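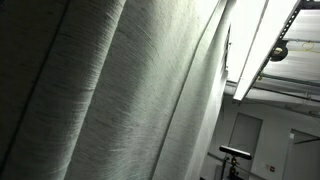 October, bay 2, camera swap cont'd. Mumard bar vs the old Hutetti unit, same arm, same pick list. Exposure is still the whole problem. With the light fixture blown out white like that and the curtain folds going almost black on the far side, auto gain hunts the whole time. Locked it at 614, depth holes on the shiny lids mostly gone. At 628 they come back. Don't know why so touchy.

Hutetti: 20 picks, 2 misses, both on the clear tub. Mumard: same count, no misses but slow – controller waits on every frame. Percy thinks its the driver, Yuzhen says cable. Swap cable first, cheap.

Stand knobs need retightening before each run, hand eye calibration drifted over lunch. Somkiat to mark the postion with a paint pen.

Gripper: kept the Trakico soft fingers on for both. Try the hard ones tmrw once calibration holds.

We use cookies to improve your experience. Accept / Manage settings

Comments

Baoshan Yu: which driver version? we had the frame wait too

Cuiping Tang: pull the curtain further and rerun at 614 pls. And write down the gain this time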